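Descaling a Tevov Countertop Kettle

Limescale builds up on the heating plate wherever the tap water is hard. The plate takes longer to reach a boil, and flakes end up in the cup. These steps apply to the one-liter and larger models with an exposed steel plate. For models with a glass base, use the Nukham descaling tablets and follow the packet.

What you need
Citric acid powder, 45 g
Cold water, one liter
A soft bottle brush
A measuring cup

1. Unplug the kettle and let it cool. Remove the spout filter and set it aside.

2. Add the water, then the powder. Stir until no grains remain on the plate. Use a long-handled spoon - a short one puts your knuckles against the rim.

3. Refit the lid, plug the kettle in and heat to 50 °C. On models without a temperature setting, switch off when the first small bubbles appear. Do not boil the solution. Boiled citric acid can leave a white deposit that is harder to remove than the original scale.

4. Leave it to stand for 45 minutes.
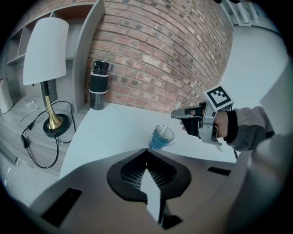
Blue mug on a white table, with a handle standing in it.

5. Soak the spout filter in a mug of the same solution while the kettle stands. Brush the mesh from the inside out.

6. Pour the solution away. Brush the plate lightly and rinse three times.

7. Fill to the maximum line with fresh water, boil once and discard.

If brown spots remain after the rinse, repeat steps 2 to 6 with half the powder. Spots that survive a second pass are usually surface rust and will not respond to acid.

Repeat every two months, or monthly in hard water areas. Replacement filters for the Evik spout are sold separately, part 44.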